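Subject: Re: [oltden-allotments] Shed bench, what did you all do for a top?
Date: Saturday, December 23, 2023

> We've finally got the shed roof on at the Dondel Lane end and now I want
> a proper potting bench in there. Is it worth buying timber, or do
> people just use old kitchen worktop? Also how high do you have yours?
> My back is not what it was.

Hello all, and a happy nearly-Christmas!

I built mine two winters ago and I've been meaning to write it up for the list ever since, so you've given me the push. Worktop is fine if you can get it for nothing, but it's heavy, and once the damp finds the cut end it swells up like a loaf. Mine went that way by the second February. I swore a lot and then bought boards from Dong, the timber yard behind the station – they'll cut to length while you wait if you're nice to them.

As for height, forget the plans you find online. Stand with your arms loose, bend your elbows, and have somebody measure to a bit below them. I went too low first time and ended up putting 40 mm blocks under all the legs, and it looks daft but my shoulders have stopped complaining.

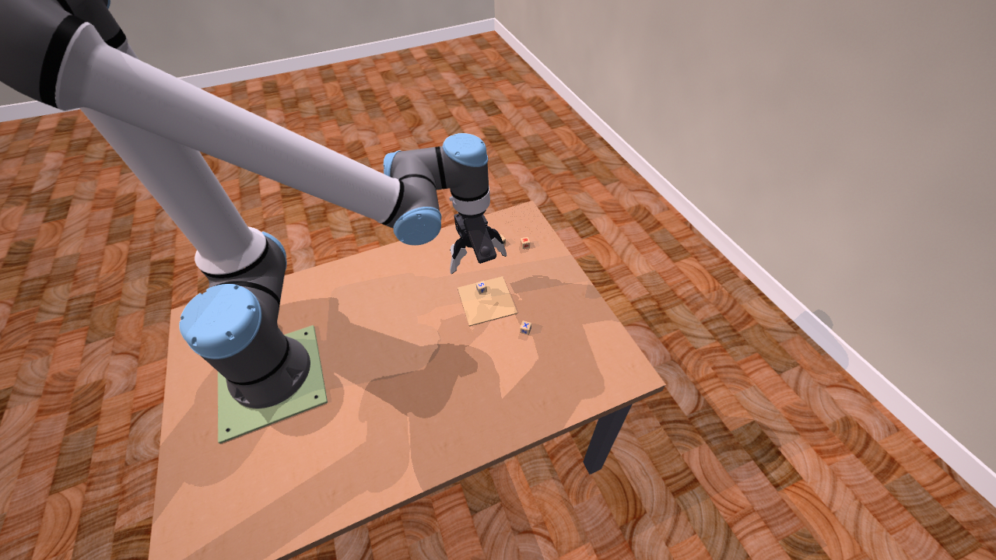
Depth matters more than length, I'd say. I made mine 700 mm front to back and I can't reach the pots at the rear without leaning my jumper in the compost, so go shallower unless you've got very long arms. And do think about legs! I had mine set well in, and the whole thing tipped when I put a sack down on the end. You want one right out near the corner, like the dark blue-grey one under that tabletop, and then you can lean on the end as hard as you like. Leave yourself room for your feet as well.

For the finish I used Skillar oil, the outdoor one, two coats with a day between. A tin cost me 24 quid, which hurt, but there's still half of it left and you're welcome to it if you don't mind fetching it from plot 200. Don't bother with varnish. It flakes wherever you drag a pot across it and then you're picking bits out of your seedlings all spring.

Oh, and put a lip along the back. Ask me how many labels I've lost down the gap.

I'm down there most mornings between now and New Year if anyone wants to come and prod it.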